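2023-09-03 — bedroom cell, Hutia arm

Started with the wrist, as agreed with Jouko Tuominen. Controller gave fault 1017 two times during warm-up, both times with joint 4 turned far in. I took off the cable clip, cleaned the connector and put it back with a little more slack. After this I ran the joint through 40 slow cycles and the fault did not return. I do not trust it yet.

Next was the position of the nightstand. The drawer task is sensitive to this, so I loaded the Borkden pose file again and taught a new approach point over the top.
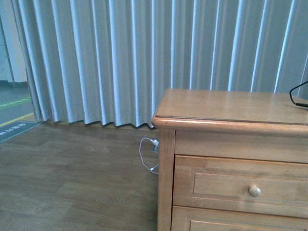
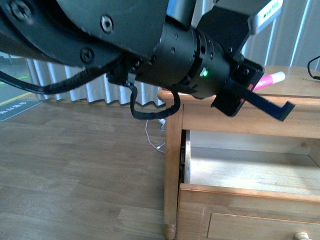
Nightstand by the curtain. In the second picture the upper drawer is open and the gripper is over the top.

Still to do:
Check the slack again with the wrist at both end positions. The cable must not touch the drawer front.
Tighten the bracket screws — I had only the short key with me.
Ask Murthy for a spare connector, the old one has a worn latch.
Grease is due at 3000 hours, this will be in October if we keep the present hours.

Jouko wants the pose file saved under a new name. I saved it on the Hivov drive and left the old one where it was. Speed limit stays low until the wrist is checked.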